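News > Public Art > Murals and Walls

4 min read

Grotdale underpass mural: surface prep, paint system and schedule

The Grotdale underpass wall goes to primer in September. The design by Quyên Phan was approved in its second version, with the lettering removed from the east end and the heron moved left to clear the drain cover. What follows is a summary of the technical side for members who asked how the wall will be built up and what the upkeep will be.

The wall is poured concrete, 24 meters long, with a band of older brick at the Stisterton end. The two materials take paint differently. Concrete of this age is fairly dense and holds a mineral primer well once the surface film is off. The brick is soft, and moisture moves through it from the bank behind. Sealing it with an ordinary acrylic would trap that moisture and push the paint off in sheets, as happened with the previous mural on the same stretch.

Piroska Antal tested both areas over the winter. Her recommendation is a silicate paint on the brick and a matte exterior acrylic on the concrete, with the change hidden along the dark edge of the reed bed in the design. Colors were matched by eye under daylight and again under the underpass lamps, which are quite yellow. The greens shifted the most. Phan has cooled two of them to compensate and left the rest alone.

Cleaning comes first. The wall will be washed at low pressure, left to dry for five days, then scraped by hand where old paint is still lifting. High pressure is ruled out on the brick. Salt deposits are brushed off dry - washing them only drives them back in.

The design will be transferred with a doodle grid. The painter covers the wall in random marks, photographs it, and lays the drawing over the photograph on a tablet. Each mark then serves as a reference point. A projector was considered, but the path is too narrow for the throw distance and would have to be closed every night.

Outlines and large fills are by roller. Spray is limited to the sky gradient and the water, and will be done with the path closed at both ends. Yeshi Gebretsadik is handling the closures and the signs for cyclists.

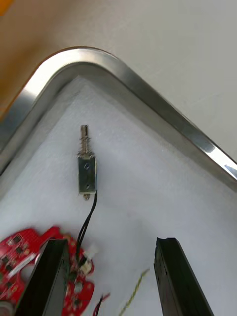
The top coat is still under discussion. A sacrificial wax coating is cheap and comes off with hot water along with any tags, but it has to be reapplied after each cleaning and gives a slight sheen. A permanent coating lasts longer and can be wiped down with solvent. It also makes later repairs harder, as fresh paint will not bond to it without sanding. For the brick section only a breathable product can be used, which narrows the choice further. Antal prefers the wax. Phan would accept either as long as the finish is flat.

Almost 80 percent of the budget goes to materials, scaffold hire and lighting repairs. The remainder is the artist's fee, paid in two parts, and a small reserve for touch-ups in the first year.

Sample panels in both paint systems are at the Voravthorpe office and can be viewed during opening hours. Comments on the top coat should reach Sachiko Onishi in writing before the spring meeting.

8 comments
5 shares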